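Residency Programs in Former Industrial Buildings
Speaker notes, winter convening, December 2019
Plinska Arts Foundation

Slide 1. Opening
Good morning, and thank you for the invitation. Plinska has supported artist residencies in former industrial buildings for a number of years. Today's remarks concern one part of that work: how sound and performance artists are housed in such buildings, and what the host institution owes them.
I will speak for 30 minutes. Please hold questions until the end.

Slide 2. The three sites
Lostetti is a former spinning mill. Laresley is a grain store beside the canal, and Ocampo is a bottling hall that closed in 2000. All three are leased from their municipalities, and the terms differ. At Lostetti the foundation is responsible for the roof. At Laresley it is not, and this has affected the program more than any artistic decision we have made.
Pause here for the map.

Slide 3. What artists ask for
The first request is nearly always for time in the large hall without an audience. The second is for storage. Requests for equipment come third, and they tend to be modest.
We had expected the reverse. Early budgets placed most of the money in loudspeakers and lighting, and very little in heating. Two residents at Laresley ended their stays before February was out. The budget has been changed accordingly.

Slide 4. Acoustics
The hall at Ocampo has a floor area of 752 square meters and hard walls on every side. Speech is difficult to follow beyond the first few rows. Several composers have asked that nothing be done about this, and the foundation has agreed to leave the walls untreated. Theater groups are offered Lostetti instead.
Play the short recording. If the room system is not working, go directly to the next slide.

Slide 5. Neighbors
Each site has a written agreement with the residents of the surrounding streets. Amplified rehearsal stops at nine in the evening. Open rehearsals are free to anyone living nearby, with 45 places held back until the day itself. Attendance from the neighborhood has been strongest at Laresley, where many of the older visitors once worked in the building. Their recollections have entered several of the pieces made there, with permission and with credit in the printed program.

Slide 6. Fees and rights
Residents receive a fee, travel, and lodging. The work remains theirs. The foundation asks for one archive recording, to be used for study on the premises only. Any broadcast requires a separate contract. Colleagues drafting their own agreements are welcome to ask for our text.

Slide 7. Closing
The next call for proposals opens in February and covers all three sites. Applicants may name a preferred building but should state whether they would accept another. Small objects are welcome as instruments, and past proposals have been built on items no grander than a plastic compartment box set on a white tabletop. Proposals of that size are read with the same care as those for full ensemble. The selection panel will reply to every applicant in writing.

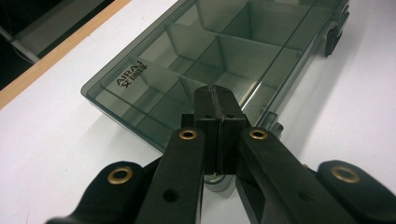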